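Gondstead shared house, notes from the November meeting about the tidying kit

I said I'd write these up the same evening and of course it's now well past that, so forgive the gaps. We started at half past six, everybody fed, kettle on. One thing on the list really, whether we sign up with Drarkus for the hand grippers or send our names back and forget it. The job they want done is sorting mixed household bits by hand, with the grippers, so their machines can learn from it.

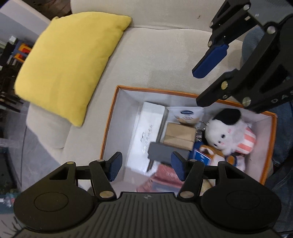
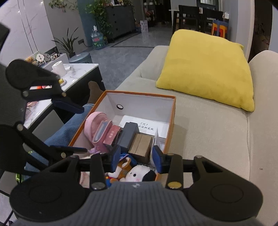 Box of odds and ends on the sofa, grippers out.

What's on offer, as far as I could get it down while people were talking over each other. The Tirnik plan is 4 grippers on loan, a charger and a carry case, at 1590 for the year, and we get paid back per accepted session. The Wuyts plan is 3341, same number of grippers, but they swap a broken one the next day and there's a person you can ring. I read both sheets out twice (sorry!) and we still argued over whether the deposit is inside the price or on top. I've put that down as a question for them.

Comments, in no order at all. The grip is fine for big soft things, said nearly everyone. Thin flat packets are a pain and you end up chasing them into a corner. Two people found their wrists ached by the end, one didn't notice, and I'm somewhere in between – I'd want a break every quarter of an hour. Left-handers asked if the trigger can be moved over. I didn't know, so that's on the list too.

There was a longer bit about privacy, which I thought was fair enough. The cameras pick up a lot more of the room than you'd expect and some of us have post lying about, family photos and so on. Agreed that if we go ahead, letters and bank stuff go in a drawer first, and whoever is recording tells the rest of the house before switching on. We also want it in writing how long Drarkus keep everything and how we get a session deleted. The sheet only says "a reasonable period", and that got a groan!

Money. Most of us leaned towards Tirnik, being less than half the price, though I did say I'd sleep better with the swap service. No vote on the full year. We did agree, all hands up, to ask for a one-month trial on the cheaper plan before paying for anything.

To do: I write to Drarkus with the questions (deposit, trigger, deletion, trial). Someone else please look up whether our contents insurance covers loaned kit, I've done it the last two times.

Any other business was the hall light and the bins, see the other sheet. Finished at ten to eight. Next meeting once Drarkus reply.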